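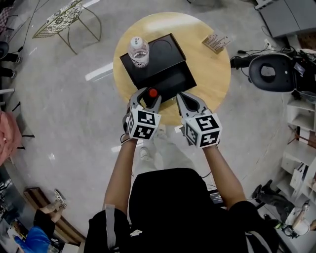
Round table, black box with the red knob, water bottle still on the lid.

April, just after lunch

Took over the round table again, as the long bench is covered in Auður's Clurkbridge parts and I didn't have the heart to move any of them. I do like that table. The light wood is easy on the eyes and you can walk all the way around it, which the long bench has never allowed.

The black box was the business of the day. Glenys Sowerby wants to know whether the red knob on the front is the one from the Bainbridge order or the older Brekham one, and I promised her an answer before she goes home. The plate behind it is black on both, so that's no help at all. I'm fairly sure it is the Bainbridge, going by the feel of it, but I'd like to lay the two side by side before I put that in writing. The spare should be in the drawer marked 454, unless it went off with the Skemetti boxes.

The round recess in the lid is shallow, toward the back, and I'd still love to know what it was meant for. Auður thinks a cup. I think a label that never got printed – we have gone back and forth on it over a good deal of coffee, and neither of us is giving an inch.

Note to whoever sits there next: please take drinks off the lid before you start turning anything. The bottle has a cap, I know, but I would feel better with it on the floor. The little beige card with the pictures on it belongs with the box, so tuck it back in when you pack up.

To do: find the spare knob, ring Glenys before four, ask Auður for half a bench back.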